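Lists > flarix-teach > Archive > Hand-held demonstrations

Re: Cups task, two grippers at one table

On 20th November, the Ustska group wrote:

> We have 900 demonstrations of the cups task, all made with
> one gripper. Should we continue, or start with 2 grippers?
> Our policy often closes beside the cup when it lies down.

Hello all,

we met the same problem at Preker in May. In our first set all cups were standing, so the policy never learned to turn the wrist. We now make demonstrations with cups on their sides and the open ends in different directions. After 1276 of these, the grasp was much better – still not perfect with small cups.

I would start with two grippers now. Please agree before each run who takes which cup. A patterned cloth is also good, if your final table will not be plain.

Our start position:
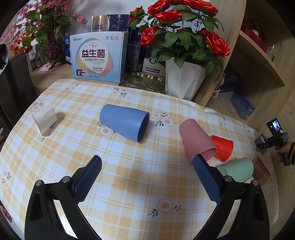 Settings we use

- Open the jaws fully before recording.
- Hold still for 3 seconds at the start and at the end.
- Keep failed grasps in a separate folder, do not delete them.

The Coughlan converter reads both grippers only if the clocks agree. Please check this first, we lost one full set.

Best regards,
Preker lab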